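Home Office > Paper and Filing

How to Store Flat Boxes and Loose Papers in a Mesh Magazine File

By Dorothy Tapley
824 shares | 3 comments

A magazine file is made for magazines, but it will also hold long thin boxes, workbooks, catalogs and the instruction booklets that pile up in a drawer. I keep mine on the craft table. The black mesh kind is my choice for this job. You can see what is inside from any side, and dust falls through the holes.

What you need

A mesh magazine file
A sheet of white paper or board big enough to cover most of the table
A soft cloth
Labels, if you share the table

Steps

1. Clear the table and lay down the white sheet. Wire corners scratch wood, and small things that fall out of boxes are easy to find on white.

2. Wipe the file inside and out. Run a finger along the wires and bend any sharp end back with pliers.

3. Set the file down with the tall end toward you. Most people turn it the other way on a shelf, with the tall end to the wall, but for sorting you want the high side close.

4. Pull out everything you plan to store and stand it next to the file before you put anything in. A long box that sticks out past the top will pull the whole thing over when the file is nearly empty.

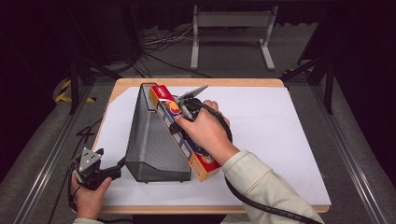
Checking a long printed box against the side of the file.

5. Put the stiffest item in first, flat against one side. Cardboard boxes are good for this. They keep thin papers from sagging into a curve.

6. Add the booklets next, spines facing out, then single sheets in a folder. Leave a gap the width of two fingers – a packed file is hard to pull from, and the mesh sides start to bow.

7. If a box is too long, stand it beside the file and let it lean. On a shelf, put something heavy on the other side of it so it stays up.

8. Move the file to its shelf and turn it around if you like the low end in front.

Go through the file every October. I throw out manuals for things we no longer own, and that usually frees up enough room for the new year's catalogs.

A note on size: files vary at the base. Measure your widest box before you buy, and take the measurement across the bottom of the file, inside the rim. Sherif Lahlou wrote in to say his were too narrow for game boxes, so he lays those flat on the shelf below.

Filed under: Desk, Paper, Small Storage
2417 views

Related
Drawer Dividers From Shoe Boxes
What to Do With Old Manuals
Keeping Board Game Boxes From Splitting
How to Label a Shelf You Share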